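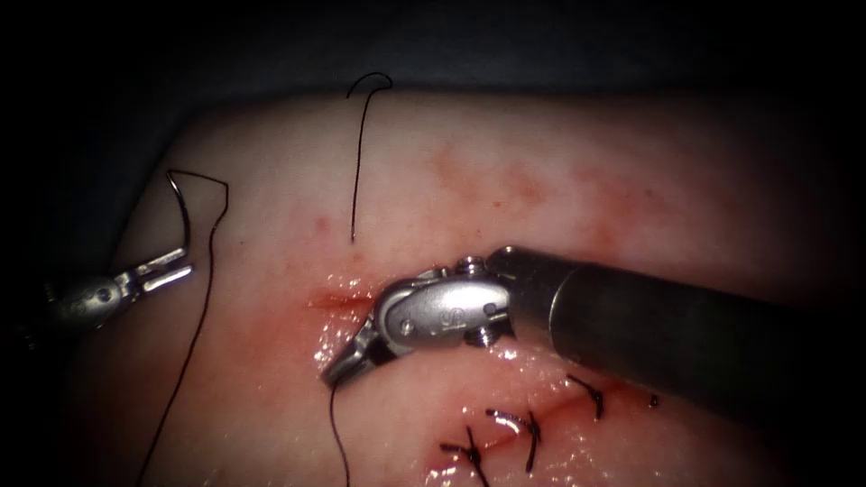
*Pink tissue pad with a thread hanging over it.*

## Bodora pregnancy pillow – $179

I'm Ornella, mum of 3, and I slept terribly through every pregnancy until my sister lent me her Bodora. I stock it in oat and grey now, and it's my favourite thing in the shop!

- Long U shape, so your back and belly are both held
- Zip-off cotton cover, cold wash
- 15-night trial (keep the bag)

Spare covers are back in February. Pick-up from Whitelaw is fine too – just not on a Sunday.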